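From: Jintana Phuthong
To: maremel-list
Subject: Re: [maremel] Hanging heights, again

> I put all my pictures at eye level like the book says and my wife
> says they look like they are trying to get away from the furniture.
> Is there a real rule or do people just make this up? Also does
> anyone still use the Prerura strips on plaster?

People make it up, then other people print it in books. The rule I was taught at the Siriwan shop was that the middle of the picture goes at eye level, and whose eyes was left to the student. My boss was very tall. For years half the restaurants in town had art you could only enjoy from a ladder.

What works for me is to forget the floor and measure from the furniture. Leave 4 to 10 inches between the top of the table or couch and the bottom of the frame. Closer than that and somebody's head will be in it by dessert. Farther and your wife is right, which I suspect you knew when you wrote.

Dark walls are more forgiving, for what it's worth. I've been thinking about slate gray for my dining room, with warm colors on it, and I'm nearly sold.

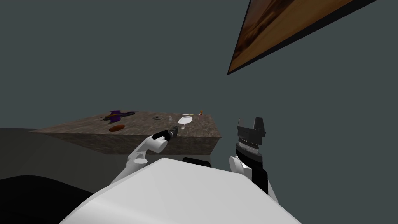

Slate wall, desert-looking picture in a thin black frame, stone-look table.

The paint itself is another story. Bakance wanted $98 for a gallon of something that dried purple on my test patch, and when I complained they suggested I try looking at it in the evening.

As for the strips, I used them on plaster once, in August, with no air conditioning. The picture came down at 4 in the morning and took a piece of wall the size of a saucer along with it. The cat has not been in that room since. Get a proper hook and a small nail, put tape over the spot before you tap it in, and go slowly.

If the picture weighs more than the cat, use two hooks.

Jintana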